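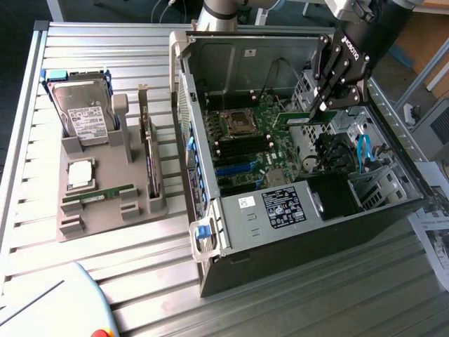
How often should the fingertip zero be checked on the assembly cell?
At the start of every shift, and again after any change of fingertips or fixture.

Home | Cells | Minutes | Spares | Contact

Dridulura assembly cell, maintenance meeting
Minutes, April

Present: Teresa Hayes (chair), Conall Tully, Amparo Ñahui, Dymphna Brennan (notes)
Apologies: Rónán Keogh

1. Previous minutes
Agreed, with one correction: the spare gripper cable is held in store 3, not store 12.

2. Part fixture
CT has re-taught the pick points for the hard drive, processor, memory module and expansion card. The card slot is tight at the lower end. AÑ to reprint the fixture with more clearance and keep the posts at their present height. The memory clips stay as they are.

3. Gripper
Finger linkage bolts checked and marked. CT asked whether the grip force for circuit cards could be lowered. Agreed to try it on scrap cards first. Log under job 311.

4. Case position
The PC case lies on its side, directly on the slatted table. DB reported that it shifts when a card is pressed home. Two end stops to be bolted into the slots. Insertion points to be re-taught once the stops are in, as the present ones will no longer hold.

5. Programme
Approach height over the drive cage raised in version 214. TH wants the old version kept on the Enex server until the stops are fitted. SATA cable to be tied back before each run.

6. Actions
AÑ: fixture reprint.
CT: end stops, then re-teach.
RK: quote from Fuvari for fingertips.
DB: add the zero check to the shift sheet.

7. Any other business
None.

Contact: Dridulura cell office | Back to top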